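Food waste in shared student kitchens
Emil Kaufmann
Project report, second draft
August 25, 2018

1. Why this topic

I lived in a shared house in Lodisley for a year and the bin was always full of bread. Half loaves, crusts, whole bags gone green. Wanted to find out if other houses were the same and whether anything simple would cut it down. My first idea was supermarkets but they don't answer emails.

2. What I did

Asked 10 houses to take part, all in Lodisley or on the Sarnville side of the river. Each one got a kitchen scale, a caddy with a lid and a sheet for the fridge door. Weigh the caddy every evening, write it down, note what was mostly in it. 2 weeks of doing nothing different, then 2 weeks with a change.

The change was one of these:
a shared shelf in the fridge, anything on it is free to eat
a list on the door of what is open and when it was opened
both

I visited every house once at the start and once in the middle. Should of gone at the end as well, ran out of time with exams.

3. Problems

4 houses stopped filling in the sheet. One of them moved out early, the other three just forgot. I kept their first fortnight and left them out of the comparison.

Tea bags. Some people counted them and some didn't, and a tea bag weighs a lot more when its soaked. I had not said anything about them on the sheet. In the second fortnight I told everyone to leave them out, so the two halves don't match properly – this is the biggest weakness in the report and I know it.

Also the cheap scales only go up in steps, so small amounts were guessed.

4. The kitchens

Layout mattered more than I thought. In the older houses in Lodisley the fridge is in the hallway or under the stairs and food goes in and gets forgotten. In the newer flats it is next to the worktop and people see what they have when they cook. Worktop space also comes into it. If there is room to put leftovers down in a bowl or on a plate, they get eaten that evening. If not they go in a tub, the tub goes to the back. 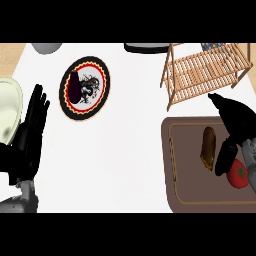

Fig. 1. White worktop with a round decorative plate and a gray bowl (computer render).

Berchtold (the reading list book on household habits) says people waste less when food is kept in sight. My houses mostly fit with that but it is a small group and I would not push it.

5. Results

Bread was the worst in nearly every house, then salad, then cooked rice and pasta. Hardly any meat. The highest single evening was 600 grams, after a birthday, nearly all pizza crusts and cake.

The shared shelf worked best for milk, cheese and things in jars. The door list was kept up for a few days and then ignored, except in one Sarnville flat where someone had made it into a sort of league table. Houses with both did no better than houses with just the shelf.

6. What I would change

Say clearly what counts as waste. Go for a longer period, probably starting in October when everyone is back. Ask about freezers, I completely missed that and it came up in every converstion. People with a freezer drawer of their own said they froze bread, people without one binned it.

The Disside food group has offered to lend better scales if someone carries this on next year. Sheets and raw numbers are in the appendix, table for house 4 still to be typed up.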